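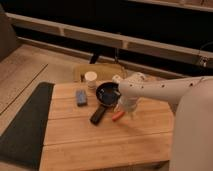
Grarkgate (Milaneck): A Review After a Whole Lot of Sieges

I have been wanting to write up Grarkgate ever since it landed on my porch, and I kept putting it off so I could play it one more time. Then one more time after that. It's a castle-building dexterity game from Milaneck, designed by Nahuel Cáceres, for two to four players, and it's the most fun I have had with a big box of plastic in years.

Up front, so you can decide whether to keep reading: it cost me $88, it takes up a serious piece of shelf, and you will need to put things together before you can play. I bought my own copy. If your group hates knocking things over, or hates having things knocked over by somebody they thought was their friend, you can stop now and go play something with cubes.

What you do in it

Each player runs a family of grumpy gate wardens who are building up their piece of the wall at Grarkgate. On your turn you play a card, take the wall parts shown on it, and stack them on your foundation. Then you roll the siege die, and if it comes up with a boulder, somebody gets to fling one. The boulders are weighted foam, the launcher is a little spring-loaded spoon, and yes, it is exactly as good as it sounds.

Where it gets clever is the scoring. You don't get points for height. You get points for archways, walkways and windows that are still standing when the horn sounds, so everybody is pushed into making these wobbly, hollow, ridiculous walls full of holes. A solid wall is safe and worth almost nothing. I love this rule so much! Cáceres could have made a plain stacking game and it would have been fine, but that one decision means there's a real choice in every single part you place.

First player to 700 points at the end of a round triggers the last siege, where all the boulders come back into play at once. I've seen a runaway leader drop to third in that last siege, and she laughed harder than any of us.

The parts

The side of the box says 1,139 pieces, and I'm happy to take their word for it. A lot of those are tiny merlons (the tooth shapes along the top of a wall) and they do get everywhere. The plastic itself is lovely, with a slightly rough finish that gives the blocks some grip on each other. My first worry was that the walls would be too slippery to build with, and that worry was gone by the second turn.

The cards are good too. Thick stock, big icons, and every warden has a name and a complaint. My favorite is the one who just wants his ladder back.

I'm less in love with the box insert. It holds everything beautifully on day one, and I have never once gotten it all back in the same way. I gave up and moved the small parts into zip bags.

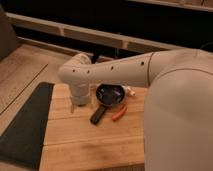 The gatehouses are the one part of Grarkgate that asks for patience before the first game. Each one comes as two curved halves that snap together around a base, and mine closed up tight on three sides and left a hairline gap on the fourth. It doesn't bother me at all on a play surface. If it bothers you, a little filler and a light sanding before you paint will take care of it. Do dry-fit the halves first, though, as the pegs on the left half are keyed and you can crack one by forcing it. (Ask me how I know. Milaneck mailed me a new half for free, no fuss.)

Playing with two, three and four

Three is my favorite. With two, the siege die only gives you one person to throw at, so it turns into a straight feud. That's a good time in its own way, just a meaner one. With four you wait longer between turns, but you're also getting hit by boulders the whole time, so you don't feel left out.

I played most of my two-player games with Pejman Kazemi, who builds these long skinny walkways that look like they should fall over if you breathe near them. They never do. He has a steady hand and I have a heavy one, and the game still came out close most nights. The cards do a nice job there. I can grab the thick blocks early and bank a few safe windows while he's busy showing off.

Kids can play it with one change. Skip the Grudge cards, which let you aim at a specific player twice in a row, and you'll avoid most of the tears. The rest of the rules are easy to teach in the time it takes to set up the foundations.

The Macedo expansion

There's a small add-on called Macedo that gives you bridges and a river board. I'd hold off until you have a few games in. The bridges are terrific and they link your wall to your neighbor's, so now you both care about the same arch, and all kinds of shaky deals get made. The river board mostly takes up room. I use the bridges every time and leave the river in the box.

Things I'd change

The rulebook puts the collapse rules on two different pages, and they don't quite agree about parts that fall and land upright. We play that anything still touching your foundation counts. The posted FAQ backs us up, but it should have been in the book.

The horn is an app. It's a cute app, with a good horn sound, and I still wish they had put a sand timer in the box for people who would like their phones to stay in their pockets.

And I'd love a cloth mat. Boulders bounce. We put down an old felt Sekley mat from another game and it made everything better, from the noise to the amount of crawling under the furniture.

Getting a copy

The first printing was 3,000 copies and my local store ran out fast. Milaneck has a second printing listed for January with the rulebook fixed, so if you can stand to wait, that's the one to get. I couldn't have waited. If you do find a first printing, print the FAQ, fold it into the rulebook, and put your heaviest blocks at the bottom corners of your foundation before you even think about a walkway.

I'll add a note here once I've tried the solo mode. The cards for it are in the box and I keep meaning to sit down with them, and then someone comes over and we end up building walls again.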